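Declan Costigan is an Australian journalist and magazine editor. He has edited Zendel, a monthly magazine covering science, industry and work, since May 2016.

Costigan grew up in Tolbridge, where his mother ran a newsagency. He left university without finishing an engineering degree and joined the Tolbridge paper in 2000 as a cadet, at first covering shipping and council meetings. He stayed for 3 years before moving to the business desk of a city daily.

He joined Zendel as a staff writer and was later its features editor. His best-known piece from that time, "The Durán Papers", dealt with unpaid wages at the labour-hire firm Durán and drew on 700 pages of internal letters. The firm disputed parts of the article, and the magazine printed its reply in full.

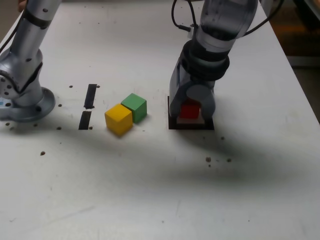 As editor, Costigan cut the number of issues from 12 a year to 10 and brought back the letters page, which his predecessor had dropped. He also set up a fact-checking desk and a paid program for new writers, each of whom spends 18 weeks at the magazine. A weekly newsletter, Nidura, was launched on 19 November 2020 and was at first written by Costigan himself.

Some former contributors criticised the move to fewer issues, saying it left less room for long reports. Costigan defended it in an editorial, citing the price of paper and postage.

He has written one book, a history of the Tolbridge docks.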